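Setting Up a Sorting Task with the Rudinel Tabletop Kit

Updated 13 December 2025

The Rudinel kit ships as an arm, a two-finger gripper, a bracket for the overhead camera and a license for Zernetti, the software that runs it. You supply the table and the things to be picked up. The printed guide covers bolting down the arm and getting it to move, then stops. These steps start from there and end with a working color sort.

We have had the kit since July. Most of what follows works with the basic license. Where you need the paid one, the step says so.

What you need

The arm, mounted and powered, with the emergency stop within reach of your chair
A flat board to work on
A set of small blocks in a few plain colors
One printed position marker (the PDF is in the Zernetti download folder)
Shallow bins or trays, one for each color
A tape measure

Step 1. Fix the marker

Print the marker at 100 percent. If your printer has a "fit to page" setting, turn it off, or the software will get the distances wrong. Measure the black square with a ruler before you use it and type that number into the Marker tab.

Glue the marker flat. Tape works for a day or two and then the corners lift. Put it on the table itself and keep it off the board, so that you can take the board away without losing the calibration. A far corner is a good spot, where the arm does not pass between it and the camera very often.

Step 2. Lay down the board

You can work straight on a perforated table, but we don't recommend it. Small blocks catch on the holes when the gripper pushes them, and the camera software sometimes reads a row of holes as the edge of an object. A plain board fixes both problems. Wood is fine. Avoid anything glossy, which throws the overhead light back into the camera.

Check that the board does not rock. Then open Zernetti, choose Surface, and bring the closed gripper down slowly until a sheet of paper under the fingertip just starts to drag. Press Set Height. Do this at each corner and once in the middle. If the readings differ by more than 2 mm, shim the low side and start the step over.

Step 3. Choose the blocks

Rudinel sells a block pack as an extra. It is well made but we think it costs too much for what it is, and any matte blocks will do. If you have a 3D printer, Tse has free files for basic shapes that fit the stock gripper fingers. Leave the print texture alone, as smooth and shiny tops are harder for the camera.

Include some shapes with flat parallel sides and some without. Cubes and cylinders are the easy ones. Stars and hearts are a better test, because the fingers have to find a pair of surfaces that will hold. If every block in your set is a cube, the first run will look better than the kit really is.

Step 4. Set out the blocks

Place the blocks on one side of the board and leave the other side clear. Zernetti calls these the Source and Free areas. You draw each one with the mouse on the camera view. The arm uses the Free area to put a block down and pick it up again when the first grip is poor.

For your first run, leave a finger's width between blocks. Once that works, push a few together. Touching blocks of different colors are usually told apart. Two of the same shape side by side, in different colors, make a good check that the color setting is doing its job.
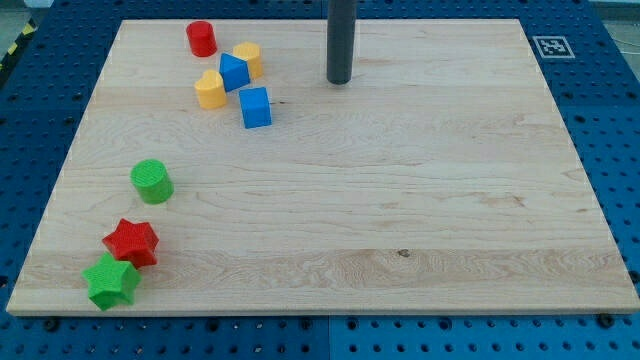

Step 5. Teach the colors

Open the Colors tab and click New. Click on the top of a block, then on its side, and give the color a name. The side is darker than the top under most lamps, and the software needs both samples. Repeat for each color in the set.

Yellow on pale wood gave us the most trouble. If the outline on screen spills over onto the board, lower the Spread value. Ours ended up at 15, with the other colors left at the default of 22.

Do this under the light you will be working in. If there is a window beside the table, close the blind.

Step 6. Place the bins and run slowly

Put the bins next to the board, inside the reach line that Zernetti draws on the camera view. Assign one color to each. Set the speed slider to its lowest mark, keep a hand near the stop button, and press Run Once. The arm will move one block and wait.

Watch the fingers as they close. If they slide up the block, the pick height is too high. If the tips press into the board, it is too low, and you should go back to step 2.

When single moves look right, press Run All.

If something goes wrong

The arm stops above a block and does nothing: the grip planner found no safe place for the fingers. Move the neighboring block away and press Retry.

Blocks land beside the bin: the marker has shifted or the printed size is wrong. Measure it again.

The software reports an object that isn't there: look for a dark mark in the wood. Knots can be picked up as small objects. Raise Minimum Size a little, or draw the Source area so that it leaves the knot out.

Is the kit worth buying?

For teaching and light testing, yes. The arm is steady and the calibration holds well once the marker is glued down. The Brirko starter kit costs less and has a better printed manual, but its color setup has to be done in a text file. The weak point with Rudinel is the licensing. Saved tasks can be run on the basic license, but exporting them to a second arm needs the paid one, and the product page does not make that clear.

Next: saving a task and loading it on another computer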